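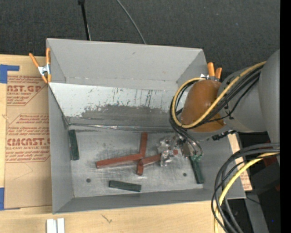
How often should a sorting bin get checked over? Once a month is plenty for most, plus a quick look any time one gets dropped.

Bin check, Clelley play room, September 1, 2019 – Rhea Evangelista

Walls: OK. I ran my hand along all of them and found no sharp spots.

Sloping panel: OK, but scuffed along the lower part. Ugly, still smooth.

Seam at foot of slope: WATCH. It's wrinkled, and I'd like Finlay to press it flat before December.

Floor: OK. Lots of fine scratches – I quit worrying about those ages ago. Keep the two small holes clear, please!

Blocks, red and green: OK. No splinters or chips that I could feel.

Table: OK, no wobble.

Next check: Finlay Paterson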